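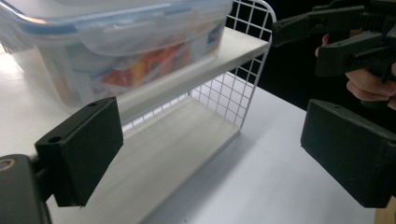

Womit reinigt man weiße Möbel vor dem ersten Einräumen?
Am besten mit einem weichen, nur leicht angefeuchteten Tuch und einem Tropfen mildem Spülmittel, danach mit klarem Wasser nachwischen und gleich trockenreiben.

4 Aufstellen, Ausrichten und Einräumen

Schön, dass Sie bis hierher gekommen sind! Der Korpus Ihres Brenum-Möbels ist zusammengebaut, die Schrauben sitzen, und vermutlich liegt um Sie herum noch ein kleiner Berg Karton. Lassen Sie den ruhig noch einen Moment liegen, denn ein großes Stück davon leistet Ihnen beim Verschieben gute Dienste. Dieser Abschnitt gilt für alle weißen Möbel der Serie Brenum, also für Regale, Kommoden und Schränke. Wo es Unterschiede gibt, steht es beim jeweiligen Schritt dabei.

4.1 Den Platz vorbereiten

1. Räumen Sie die Stelle frei und saugen Sie gründlich, vor allem an der Fußleiste. Kleine Steinchen unter den Füßen hinterlassen auf Parkett Kratzer, über die man sich noch Jahre später ärgert.
2. Prüfen Sie mit der Wasserwaage, ob der Boden eben ist, einmal längs zur Wand und einmal quer dazu. In Altbauten ist er das selten, und das macht auch gar nichts – dafür haben die Möbel Stellfüße.
3. Halten Sie zu Heizkörpern mindestens 17 cm Abstand. Weiße Oberflächen können sich bei dauerhafter Wärme verfärben.
4. Legen Sie ein Stück Karton mit der glatten Seite nach unten auf den Boden und stellen Sie das Möbel darauf.

Hinweis: Steht Ihr Möbel später gegenüber einem Südfenster, dann stellen Sie in den ersten Monaten keine Deckchen oder Körbe immer auf dieselbe Stelle. Rücken Sie sie hin und wieder ein wenig zur Seite, damit keine Ränder entstehen.

4.2 Aufstellen und ausrichten

1. Schieben Sie das Möbel zu zweit an seinen Platz. Fassen Sie dabei unten am Korpus an und nie an den Türen, an den Griffen oder an der Deckplatte.
2. Kippen Sie es leicht an, während die zweite Person den Karton herauszieht.
3. Drehen Sie die Stellfüße mit der Hand heraus, bis alle den Boden berühren. Jeder Fuß lässt sich um höchstens 10 mm verstellen.
4. Legen Sie die Wasserwaage auf die Deckplatte und gleichen Sie aus. Fangen Sie hinten an, vorne kommen Sie nachher viel bequemer heran.
5. Öffnen und schließen Sie alle Türen und Schubladen einmal. Geht eine Tür von selbst wieder auf, steht das Möbel meist noch nicht gerade. Stellen Sie erst die Füße nach und danach, falls nötig, die Scharniere (siehe Abschnitt 5).

Vorsicht! Befestigen Sie jedes hohe Möbel mit dem beiliegenden Kippschutz an der Wand, bevor Sie etwas hineinstellen. Die beigelegten Dübel vom Typ Zomex sind für Beton und Vollziegel gedacht. Für Gipskarton oder Lochsteine benötigen Sie passende Dübel aus dem Fachhandel.

4.3 Erste Reinigung

1. Wischen Sie den Montagestaub zunächst trocken ab. Nass verrieben setzt er sich gern in die Kanten.
2. Reinigen Sie die Flächen anschließend leicht feucht, immer in eine Richtung.
3. Reiben Sie die Kanten und Fugen sorgfältig trocken und lassen Sie Türen und Schubladen 2 Stunden offen stehen.

Achtung: Bitte keine Schmutzradierer, keine Scheuermilch und kein Glasreiniger mit Alkohol. Bleistiftstriche vom Anzeichnen verschwinden mit einem gewöhnlichen weißen Radiergummi. Für hartnäckigere Spuren können Sie das Pflegemittel Gundex verwenden, probieren Sie es aber zuerst an einer verdeckten Stelle aus.

4.4 Einräumen

1. Beginnen Sie mit den schweren Sachen und legen Sie diese nach unten.
2. Verteilen Sie das Gewicht auf jedem Boden gleichmäßig über die ganze Breite.
3. Kleben Sie Filzpunkte unter Vasen, Lampen und alles, was eine raue Unterseite hat. Auf Weiß sieht man dunklen Abrieb leider besonders schnell.
4. Ziehen Sie die Schrauben nach ein paar Wochen noch einmal handfest nach.

Tipp von Leonora Marquez aus unserer Musterwohnung: Räumen Sie erst einmal nur grob ein und leben Sie ein Weilchen damit. Meistens wandert die Hälfte ohnehin noch in ein anderes Fach, und die Fachböden lassen sich leer viel leichter umstecken.

Fehlt ein Teil, oder hat eine Kante beim Transport gelitten? Fidel Farías und sein Team im Ersatzteillager Bautista helfen gern weiter. Bitte halten Sie die Artikelnummer vom Aufkleber auf der Rückwand bereit.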